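Microfiber Cloths, a Spray Bottle, and a Much Happier Kitchen

I used to have a cabinet under the sink so full of cleaners that the door wouldn't close. Now I have a couple of spray bottles and a stack of cloths, and I enjoy wiping down my kitchen so much more! A lot of you wrote in after my July post asking how I keep the cloths from getting stinky and stiff, so today is all about cloths (and a little about what goes in the bottle).

Start with color. I give every color a job and I never, ever swap them. Green is for counters and the table. Yellow is for dusting and windows. Pink is for the bathroom sink, and blue goes out to the garage and stays there. My kids learned the system in a day, and even my brother-in-law gets it right now.

For everyday crumbs and fingerprints I fill a clear bottle with warm water and a small squirt of dish soap. That's it! Give it a gentle swirl so it doesn't foam up. I like a clear bottle because I can see when I'm running low, and I write what's inside on a piece of masking tape. 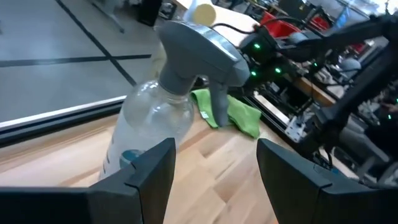
A clear spray bottle and a green microfiber cloth, my counter favorites.

Spray the cloth, then wipe. I know it's tempting to spray the counter and chase the puddles, but a damp cloth picks up so much more, and you'll go through half as much cleaner. Fold the cloth in half and then in half again and you've got a fresh side to flip to each time one gets grubby. It feels like getting a whole pile of cloths for the price of one.

If you have a butcher-block top, go easy on the water. Wipe with the grain, then follow right behind with a dry cloth. Skip the vinegar on oiled wood — it can dull the finish over time. For a stubborn spot, sprinkle on some coarse salt, rub it with half a lemon, let it sit for 10 minutes and wipe clean. The smell alone is worth it.

Every few months I oil ours with food-grade mineral oil. I warm the bottle in a bowl of hot water first, and the oil spreads like a dream. Leave it on overnight and buff off whatever's left in the morning. Lay the oily rag out flat outdoors to dry before you toss it, and don't leave any oily rag balled up in a corner.
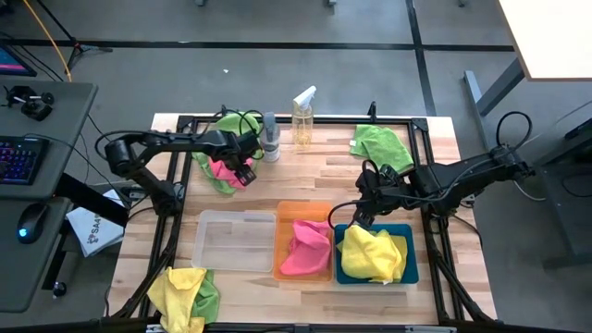 Now, washing! Microfiber hates lint, so it goes in its own load, well away from bath towels. Warm water, a little liquid detergent, and absolutely no fabric softener or dryer sheets, which coat the fibers and leave you with a cloth that just pushes water around. If yours have already been through softener, soak them in hot water with a spoonful of washing soda for 2 hours and run them through again with an extra rinse. Mine came back so fluffy I did a little dance in the laundry room.

Dry them on low or hang them up. I have a row of 3 hooks inside the pantry door and the cloths are ready by the time I'm making dinner.

A reader named Sherif Hamdy sent me a great one: before windows, shake the dry cloth hard out the back door and snap it a couple of times. Any bits of grit fly off, so you aren't dragging them over the glass. I tried it on our big front window and wow.
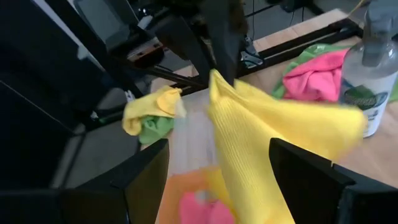 For streaks, use two cloths, one barely damp and one bone dry. Work from the top down, and go side to side on the inside and up and down on the outside. If you spot a streak later, you'll know which side it's on! Early evening is my favorite time for this job, once the sun is off the glass and the spray doesn't dry before you get to it.

When a cloth gets too thin for the house, snip off one corner and move it to the rag bag. Mine get used for bike chains, muddy boots and the grill lid. Next week I'm tackling the oven racks, so send me your best tricks!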